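About Rerley

Rerley is a television distribution and format sales company. We buy the rights to finished programmes from producers, mostly small and mid-sized ones, and license them to broadcasters, streaming services, airlines and educational users. We also represent a short list of unscripted formats for local remakes.

The company was set up by Kazimiera Kołodziej and Apostolos Xenos, who had worked together in acquisitions at a satellite channel group and left when its factual channels were merged. They started with ten hours of programming, all of it from one producer, Isik, which made a series on coastal railways. We still sell that series. It has been re-versioned twice and is on its third narrator.

What we handle

Our catalogue currently holds 1256 hours. A little over half is factual: history, travel, engineering, food and natural history. The remainder is drama, children's programming and a small amount of music and arts. We don't sell live sport or news.

Drama came later, and we are selective about it. We look for short runs of six or eight episodes that can play in a weekly slot or be released together. The best known of these is Idavwood, a crime serial set in a timber town, which has been licensed to 114 territories. The second series was delivered last December and is now on offer for second-window rights.

On the formats side, our main title is Kaewkla, a cookery competition in which families run a market stall for a week. Buyers receive a production bible, sample budgets, graphics and music, and a flying producer for the first recording block. Stanisława Nowakowski looks after formats and is the person to speak to about paper formats as well as those that have already been on air.

How we work with producers

We take on finished programmes and programmes in production. For a project that is not yet fully funded we can sometimes pay an advance against sales, usually once a home broadcaster is attached. We don't commission.

Our standard term is seven years. Producers receive a statement twice a year showing each licence by territory, fee, run and expiry date, along with any deductions. Our commission rate is written into the agreement and doesn't change during the term. Marketing costs are capped, and anything above the cap needs the producer's written approval.

Before a title goes into the catalogue we check the paperwork: chain of title, music cue sheets, archive licences and contributor releases. This takes time and we ask producers to start gathering it early. Archive is the usual cause of delay, particularly where footage was cleared for one country only.

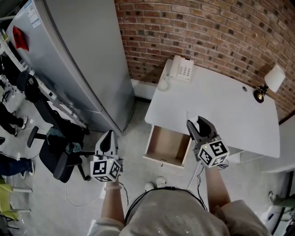
Holding a gripper in each hand.

Technical and language services

Rok Ivanov runs the technical side. His team checks every master on arrival, makes broadcaster versions and sends files out. They also handle subtitles and dubbing scripts through freelance translators, some of whom have been with us since the first year. If a master fails its check we send the producer a written report with timecodes, and we don't charge for the second check.

Older tape masters are accepted where the programme is worth keeping. So far 683 hours have been transferred to file, including several series for which the original production company no longer exists and the rights had to be traced through the estate or the receiver.

Who to contact

Sales in Europe, the Middle East and Africa: Apostolos Xenos
Sales in Asia-Pacific and the Americas: Seon-mi Wang
Formats: Stanisława Nowakowski
Acquisitions and producer relations: Kazimiera Kołodziej
Materials and delivery: Rok Ivanov

Submissions should be sent by email with a one-page outline, the running time, the number of episodes and a link to a trailer or a full episode. Please say which rights are available and whether any territories have already been sold. We reply to all submissions, normally within four weeks, though it can be longer in the period before the spring and autumn markets. We can't accept discs or hard drives unless we have asked for them.

Screeners are available to registered buyers. To register, send us your name, company and job title from a work email address.

Sign up to our newsletter for new titles and market dates. You can unsubscribe at any time.

© Rerley. All rights reserved. | Contact | Privacy | Terms of business | Back to top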